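Eggs, fingers and a lot of patience: an afternoon with Ntombi Maluleke

I got to the Drenent workshop at lunchtime and Ntombi Maluleke was already arguing with somebody over the phone about finger pads. She waved me to a stool, kept arguing for another five minutes, hung up and said, "Sorry. Pads. It's always pads."

I'd come to hear how her group picks a gripper. They've been running two-finger grippers against each other since May, one from Wolimard and one from Curkitetti, on a two-armed machine that takes either kind at the wrist. The part I didn't expect was how much of her day goes into groceries (she has opinions on supermarket eggs, and I now have them too).

"People send me spec sheets with force numbers on them," she told me. "Fine, lovely, I read them. Then I put the thing in front of an egg tray and I learn more before coffee than I did from the sheet."

The task sounds like nothing. Pick up an egg, put it in a cup, don't disturb its neighbors. But she says the neighbors are the whole problem! A finger that's a bit too fat will grab its egg just fine and nudge the next one over on the way out. So the group scores disturbance separately from drops, and on her first 100 picks with the Wolimard fingers the drops looked great and the nudges looked awful.

"I was ready to order a box of them," she said. "Then Oratile went back over the video and said, have you looked at what happens next door?"

That's Oratile Mabaso, who runs the scoring and who was sitting across the room pretending not to listen. "She hadn't looked," he said, without turning around.

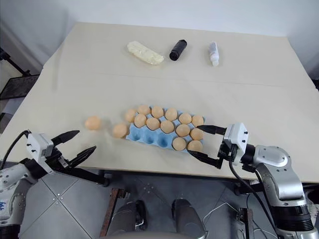 Both grippers open at the egg tray, with two eggs still out on the table.

I asked why she bothers with two arms when one could fill a tray by itself. She laughed and said I sounded like her boss. Her answer is that two arms get in each other's way, and that's exactly what she wants to find out about. An arm working alone can come in from wherever it likes. Put a second one over the same tray and suddenly the width of the wrist matters, and so does the angle you need to get down to a cup at the edge.

"Reach isn't the thing I worry about," she said. "It's elbow room. Same as a small kitchen."

The long fingers are her favorite so far, though she's careful about it. They get down between eggs nicely, but any little error at the wrist gets bigger by the time it reaches the tip. Her team spent 9 days on calibration before she trusted a single score, and she describes those days the way other people describe moving house.

What about cables? I only asked because I'd nearly tripped on one coming in, but it set her off for a good ten minutes. Cable slack is on her checklist now, right next to finger travel. Too tight and the wrist pulls at the end of its turn, too loose and it hangs where it can snag.

"Vusumuzi Adams made me add that," she said. "He used to rig stage lights. He looks at a robot and all he sees is cable."

The total stood at 728 scored picks when I visited, and 310 of those were with the newer Curkitetti pads, the ones she'd been arguing about on the phone. She wouldn't name a winner. I pushed, and she said the Curkitetti pads were kinder to the neighbors and the Wolimard ones were quicker to swap, and that if I printed anything stronger than that she'd send me the cleaning bill for the table.

Before I left she showed me the next batch of test items, a bag of soft rolls and a couple of bottles, and told me the rolls scared her more than the eggs. An egg keeps its shape, she said. A roll gives, so the pads have to know when to stop squeezing. Then the phone rang, and it was the pad people again.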